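Print this story
E-mail this story to a friend

Omham workshop asks for patient hands as its robot learns to flip, turn and plug

OMHAM, 6th January - If you have walked past the old Baláž building lately and wondered why the lights are on so late, the answer is a plastic box with handles, and a good many people who have grown surprisingly fond of it.

The Stadus workshop, which moved in on the ground floor last fall, is gathering examples for a learning system called Futach. The idea is simple enough to explain over coffee, though it takes a long while to carry out. A person guides a pair of robot arms through a small everyday job, such as pressing a button or seating a plug, and the whole thing is saved from start to finish. Do that often enough, with enough different people, and the system begins to pick up the knack for itself.

So far 23 neighbors have taken a turn, and between them they have left the workshop with 479 saved examples. The goal is 2,000, and the folks at Stadus would dearly like to get there before the spring (they say this cheerfully, but they do say it often). Each visitor gets a short lesson first, then a chair, a warm drink and a list of little jobs to work through at whatever pace feels right.

The box itself will please anyone who ever took a radio apart as a child. It has push buttons in four bright colors, a pair of metal toggle switches, sliders, a big black knob with numbers set around it, and a section at one end full of upright plugs. The plugs are the part visitors talk about on the way out. They stand close together, and bringing a gripper down beside the red one without bumping the blue one next door calls for a steadier hand than most of us have after supper. 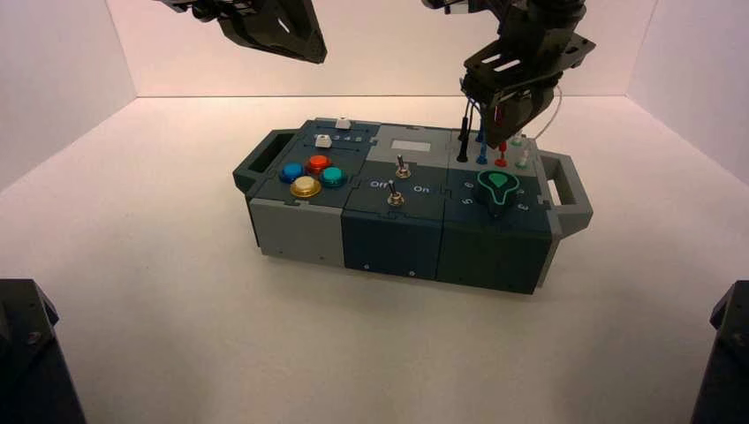 How to take part

Sessions run through the end of January and last as long as you care to stay, though most people find that an hour goes by quickly. You do not need any background in computers or machines, and the workshop is especially glad to hear from people who knit, fix clocks, play an instrument or bake - anyone, really, who is used to taking care with their fingers. Left-handed visitors are very welcome too, as the workshop wants to save as many different ways of doing a job as it can.

Clumsy tries are kept along with the good ones. A slider pushed too far and then eased back again is still useful, the workshop says, and nobody should feel bad about starting over. One evening group spent nearly its whole visit on the knob alone and went home perfectly happy.

There are 13 places still open this month. Children may come along and watch with a parent, but drivers of the arms must be adults. Please ring the bell at the side door on the courtyard, as the front entrance sticks in cold weather, and leave wet boots on the mat inside. Parking in the courtyard is free after the shops close.

Print this story
E-mail this story to a friend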